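Section 4: Opening the tower and getting at the inside

Read this section before you fit memory, change a drive or swap an expansion card. The steps are written for the Tellis tower but the other towers in the Fistuneck range open in the same way.

You will need:
A cross-head screwdriver
A small dish for screws
A soft brush
A torch

Before you start

1. Save your work and shut the computer down from the menu. Do not use the sleep setting.

2. Switch off at the wall socket and pull the mains lead out of the back of the tower.

3. Hold the power button in for 11 seconds. This drains what is left in the power supply.

4. Unplug everything else from the back. If you are likely to forget which lead goes where, put a bit of tape on each one and write on it.

CAUTION: Never open the power supply itself. It has no parts inside that you can repair, and it can hold a charge after the mains lead is out.

Removing the side panel

5. Lay the tower on its side on a firm, level table, with the removable panel facing up. Leave enough space beside it to put parts down.

6. Take out the two screws at the back edge of the panel and put them in the dish.

7. Slide the panel towards the back until it stops, then lift it straight off. If it sticks, press down lightly with the flat of your hand while you slide.

8. Touch a bare metal part of the case before you reach in. Do this again whenever you have walked away from the table and come back.

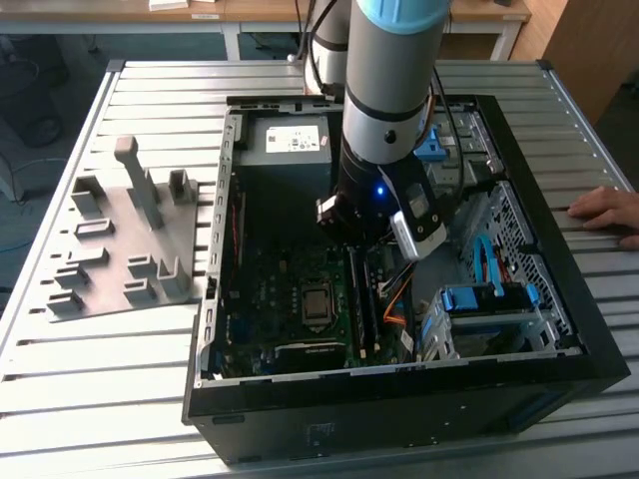

Note: The edges of the case and the drive cage can be sharp. Keep your sleeves rolled up and reach in from above.

Finding the parts

The power supply is the metal box with the label on it. The processor sits in the square socket on the motherboard, and the memory slots are next to it. Expansion cards plug into the motherboard further down. Hard drives go in the cage across from the board, and the blue plastic latches hold them in place.

Moving cables out of the way

9. Look at how each cable runs before you touch it. A quick sketch is enough.

10. Pull on the plug, never on the wire. Some SATA plugs have a small metal clip that must be pressed first.

11. Tuck loose cables over the side of the case while you work. Keep them off the processor.

12. Brush out any dust now, while you have room.

CAUTION: Do not use a household vacuum cleaner inside the case.

If you are adding memory, go to Section 5. For drives, go to Section 6. Owners of the older Dogbe 2000 should read the note by Jhosep Chávez on page 14 first, as the panel screws on that model are a different length and must go back in the same holes.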